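Is the Plomitz Service Kit Ready for Server Repair?
Project report by Obinna Omoregie and Hjalti Thygesen
Supervisor: Valdemar Briem

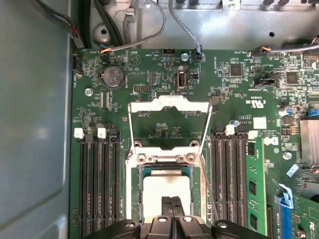

1. What we wanted to find out

Plomitz sells its kit as a gripper, a wrist camera and a set of ready-made routines for taking old servers apart. The sales page says a beginner can have it working in one afternoon. We had doubts about that, and we still do.

Our test board was a Dell server motherboard left in its chassis. The socket bracket was up and the processor still had old thermal paste smudged on it. We think a repair bench looks more like this than the clean boards in the Plomitz demo videos.

2. How we tested

We ran the "lift processor" routine 20 times. A run counted only if the gripper picked up the processor and set it in the tray without help. Touching the socket pins was a fail, even when the software reported success.

3. Results

12 runs passed. In 7 the fingers closed but lost their hold on the way up. The last one stopped with an error code that isn't in the manual. Support answered our email on Monday and asked us to reinstall.

Setup took us two days. Most of that went into camera calibration, which the quick start guide covers in four lines.

4. What we think

The gripper hardware seems solid enough. The routines are the weak part, and they are what you pay extra for. We would not let this kit near a server that somebody needs back. Grímur Laxdal from the year above thinks softer finger pads would fix most of the drops. Plomitz sells those separately, and we did not have the budget to check.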